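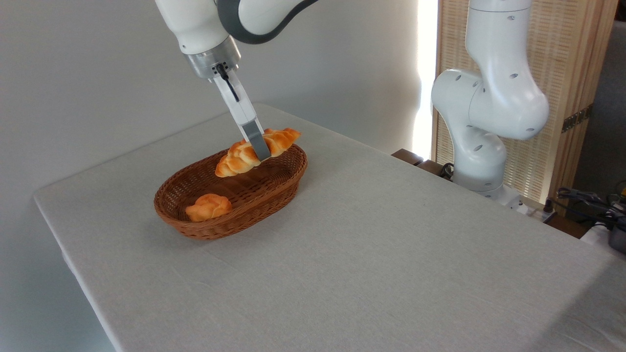

Twisted rolls and the oval wicker basket, on the linen-look cloth.

How to fill a bread basket (and stop it looking like lost property)

I used to tip rolls into a basket from a height and call it rustic. Then Siriporn Sriwong came to lunch, looked at the result for a while and asked if we'd been burgled. What follows is mostly her method, with my grumbling left in.

What you need

A shallow oval basket, a napkin big enough to line it, a plain tablecloth and some rolls. Twisted or braided ones are best as they look as if somebody made an effort, even when that somebody was the bakery in Plamitz.

Before you start

Let the rolls cool completely on a rack. Warm bread sweats, and a sweating roll goes soft underneath and sticks to whatever it's sitting on. I allow an hour. Impatient households may want to hide them.

Give the basket a going-over with a dry pastry brush. Wicker hangs on to crumbs for years. If it needs more than that, wipe it with a barely damp cloth and leave it somewhere airy overnight. Don't soak it – I did this once with a basket from Brakorham and it dried into the shape of a saddle.

Filling it

1. Put the cloth on the table and smooth it from the middle outwards. Faint creases are fine. Deep ones can be seen to with a cool iron and an old towel underneath, if you care, and I've stopped.

2. Set the basket down where it's going to stay. Moving it once full is how rolls end up under the sideboard.

3. Start at one end with a small, round roll, tucked up near the wall of the basket.

4. Lay the long rolls in next, following the length of the oval. Hold each one by the middle and lower it. Dropping it chips the glaze, and if you pick it up by the tip a good braid will droop and sometimes part company with itself.

5. Turn the shiny side up. You'd think this went without saying. Gaétan Ross has been to my house.

6. Stop when the top of the bread is just above the rim. Anything more is a dare.

Lining or no lining?

For a quick lunch I leave the wicker bare and shake it out over the sink afterwards. If the rolls have seeds or sugar on top, use the napkin and let the corners hang over the sides, then fold them across the bread until people sit down.

Leftovers go in a paper bag overnight and get 3 minutes in a hot oven in the morning. After 2 days, make breadcrumbs.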